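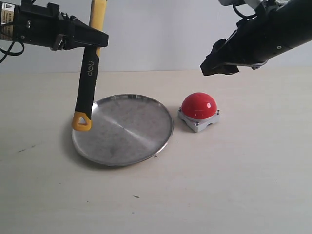

Workbench & Garage Corner > Small hammers, and what do you set them down on?

wumpini_a
Hi all, longtime reader, and I think this is only my third post, so be gentle. I've been clearing out the spare room to make a proper hobby bench and I've got down to the fun part, choosing the few things that get to live on top of the table. So far that's a Deli hammer with the black rubber grip and yellow cap on the end (it has a little triangular loop for hanging, which I love) and a round stainless steel tray for tacks and screws. The table is a pale cream color and I'm already fretting over every scuff. Do you hang your hammer, or does it go in the tray with everything else?

Benedicta Akpalu
Welcome, Wumpini! Hang it, hang it, hang it. The loop is there to be used, and a hammer in a shallow tray is just waiting for somebody's elbow. My father kept his on a nail by the door for as long as I can remember, and I do the same (different nail, different door). Keep the tray for the small stuff.

ching_wen27
I'm going to disagree with Benedicta, very fondly. If I hang a hammer I walk across the room for it forty times an evening, so mine lies in a steel tray right by my left hand and it has been perfectly happy there. You will get smudges and little marks on the steel, so if you want it shiny forever then no, don't do it. A scrap of felt in the bottom helps with the clatter, especially if you have people asleep next door!
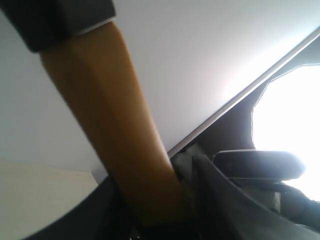 Anyway, the other thing I'd think about is your light. A bright window off to one side is lovely in the morning, but by four o'clock I'm squinting at every nail head, and a white ceiling bounces a lot of it right back down. I turned my bench a quarter turn in April and wished I'd done it years ago. Which way does yours face, Wumpini?

Efua Agyeman
Felt in the tray is a terrible idea, sorry Ching-wen. It holds on to every bit of metal dust and then you've got gritty felt. I use a plain tray, wipe it with a dry cloth, done. And a scuff or two on a cream tabletop is nothing to lose sleep over, mine looks like a map by now.

ching_wen27
Efua, we have been having this argument for 553 posts and I will still be buying felt.

wumpini_a
Oh, this is wonderful, thank you all. The window is on my right and I'm right-handed, so I guess my own hand will be throwing a shadow on the work? I'll try turning the table before I put in any hooks. Benedicta, how high is your nail?

Benedicta Akpalu
Shoulder height, dear. Use a hook with a bit of a lip on it.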